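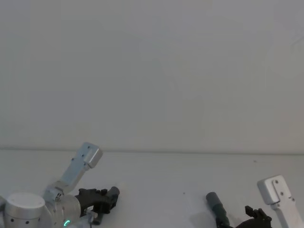
The two arms over the white bench at the Waswood shared workshop. The left gripper is open; a green cylinder stands near the right.

The project began with a disagreement over a bench. The Waswood workshop had set aside its rear bay for large woodworking jobs, and the member who proposed a pair of robot arms there was asked to justify the space in writing.

"I was given one page," the builder recalled. "I used most of it on the power supply, which was what the other members were worried about."

The proposal was accepted in October, on the condition that the bench remain available to others in the evenings. The member, who asked to be identified only as the builder, spoke with the workshop newsletter at the bench where the arms are now installed.

The build is known in the workshop as Gridau, after the name given to its control software. The arms were bought second-hand, without manuals, and the builder estimates that the first month was spent learning how the joints reported their position. The mounting plates were cut on site from stock supplied by Brasteck, a local metal merchant.

"The plates were the easy part," the builder said. "I had the holes off by a millimetre on the first one, and I cut it again. Wiring was another matter. I labelled every lead, then changed my mind about the labels."

Spending to date stands at $4,000, excluding the arms themselves. A grant of $400 from the workshop's equipment fund paid for the white tabletop and for repainting the wall behind it. The builder had requested both. The earlier bench was varnished and reflected the overhead lights, and the software had difficulty finding the edges of objects placed on it.

"People assumed I wanted it to look like a laboratory," the builder said. "I wanted it to stop picking up the light fittings."

The present task is a handover. One arm is to lift a small object, pass it to the other, and have it set down on the opposite side of the bench. The builder keeps a handwritten log of each attempt. At the time of the interview it held 161 entries, of which 44 were marked as complete.

Asked whether that figure was discouraging, the builder disagreed. "Most of the failures are the same failure. The second gripper closes a little early and pushes the object over. When I fix that, the log will look quite different."

A second member has since adapted the timing code from Camargo, an earlier workshop project that sorted fasteners by length. That code has yet to be tested on both arms together. Until it has been, the arms are run at reduced speed, and the builder remains within reach of the stop switch.

The workshop will review the use of the bay at its next general meeting. The builder intends to ask for a further six months and for a lockable cupboard.

"The cupboard matters more," the builder said. "I am tired of carrying the laptop home."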